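Nemach Folding Table, Set-up and Care
Section 3: Opening, leveling, first clean

Before you start. Clear a floor space a bit bigger than the table. Carpet is OK, thick rugs are not. Shoes on. The Nemach weighs more than it looks so get a second person for steps 2 and 5.

1. Lay the table face down on a blanket. Cut the two straps. Don't cut toward the top, scratches there aren't covered.

2. Swing out the legs at the hinge end first. Push until the catch clicks. No click = not locked. Try agian.

3. Swing out the other pair. Same thing.

4. Slide the locking rings down over all the hinges. Tug each leg once.

CAUTION: Fingers clear of the hinge gap. It closes fast.

5. Turn the table over. Lift from the long sides, never by one leg.

6. Level it. Turn the feet by hand, left to raise, right to lower. Max travel is 14 mm. Still rocking after that? Move the table, the floor is the problem.

Note: On carpet, wait a day and level again. Feet sink in.

7. Tighten the Dekker bolts under the top, 8 in total. Use the key in the bag. Snug only. Overtightening strips the inserts and we can't send new ones seperately.

First clean

Warm water, drop of dish soap, soft cloth. Wipe, then dry. No bleach, no scouring pads, no melamine sponge on the white tops.
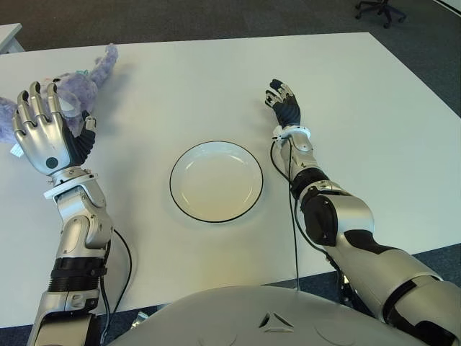
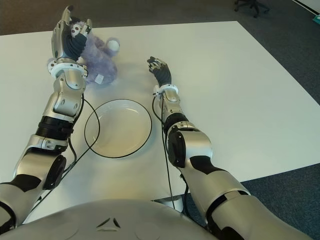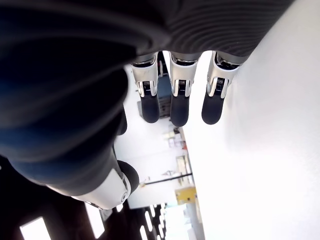
Marks that won't come off: Temik surface cleaner, small amount, on the cloth and not on the top. Leave for a minute, wipe, rinse. Test a corner first. Pen ink may take two goes.

Hot pans need a trivet. Always. Heat rings are permanent.

Storage

8. Clean and dry before folding. Grit in the hinges is the main cause of stiff legs.

9. Fold in reverse order, steps 4 to 2. Rings up first or the legs won't move. Don't force.

10. Store flat or on a long edge. Not on the short end, it tips.

CAUTION: Not a step stool. Not a workbench. Don't sit on the edge.

Spare parts

Feet, bag of 4: part 470
Locking ring: part 2080

Order from Alano, quote the number on the label under the top. Labels changed in August 2023, older ones have a letter in front, leave it off when ordering.

Extension leaf: see Section 4.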